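Galang Table Chores: Data Card

Summary

Galang Table Chores is a set of recorded attempts by a two-armed robot at small household jobs carried out on a table. It was prepared by the Stostden laboratory to help answer a plain question: which everyday chores can a machine now do well enough that a person need not stand beside it? The present release covers sorting, clearing and putting away light objects. It holds 406 recorded attempts across 13 tasks.

Contact for the data: Shiela Espiritu. Contact for the task definitions: Mohsin Bangash.

Intended use

The set is meant for training and testing methods that learn from demonstration. It may also be used to compare methods with one another, provided that the held-out split is left untouched during training. It should not be used to support claims about safety around children, pets or older adults. No such situations were recorded.

Contents

Each attempt is stored in its own folder with the following:
- video from the head and wrist cameras
- joint positions and gripper openings for both arms
- a short written instruction
- an outcome label: complete, partial or failed

Attempts run no longer than 60 seconds. Longer chores, such as laying a full table, were divided into shorter ones before recording. Failed attempts are kept in the main folders and are not set apart.

How outcomes were judged

Two reviewers, Dindo Malabanan and Edgardo Cabrera, labeled every attempt separately. Where they disagreed, Ariel Manalo viewed the recording and decided. An attempt is labeled complete only if each object named in the instruction ends where the instruction says it should, with no help from the operator. An object that arrives on the correct plate and then rolls off is counted as a failure — this rule was adopted in September, and earlier labels were revised to match it.

What the set suggests about readiness

Moving one firm, light object from one place to another is the most reliable of the tasks. Results drop when two objects stand close together, when an arm blocks the view of the target, or when both arms must work over the same small area. Round and glossy objects give more trouble than flat ones. In about 32 attempts the operator stopped the robot early to avoid contact between the arms; these carry the label failed and a note in the log.

Our reading is that machines of this type can assist with tidying under supervision. They cannot yet be left to do it alone. Real food, glassware and wet dishes remain outside the present release, and good results on toy objects should not be taken as evidence for them.

Known limits

All tasks were recorded with one model of gripper. Lighting was kept even, and users who test near windows should expect weaker results. The written instructions are in English only. The Prosberg split uses a different table height and should be reported separately.

Toy fruit and plates task

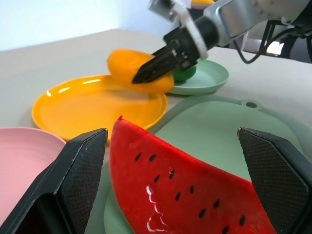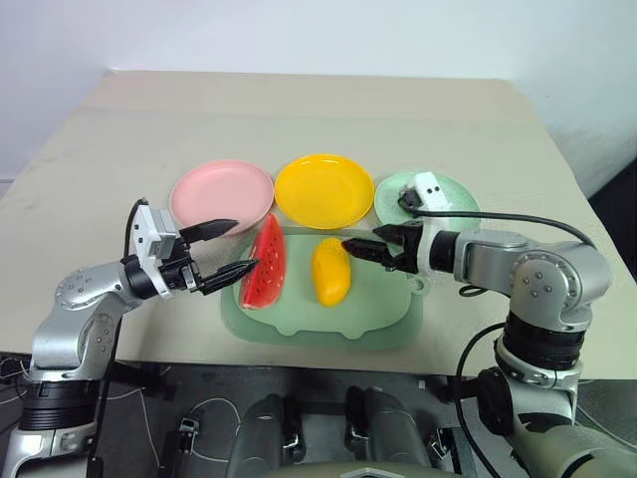
Page last changed: Oct 27, 2021

The toy fruit task uses a watermelon slice and a mango, along with a pale green tray and plates in several colors. Instructions name the fruit and the place it should go. Users working only with wrist video should note that the gripper fingers can hide part of a plate, and the head camera files for the same attempt should be consulted before a label is questioned.

Corrections

Errors in labels or missing files should be reported to Shiela Espiritu with the folder name and the task name. Corrected labels are issued with the next release, and the earlier ones remain available on request. Conversion scripts for the Arow format are kept in the tools folder and are maintained separately from the data.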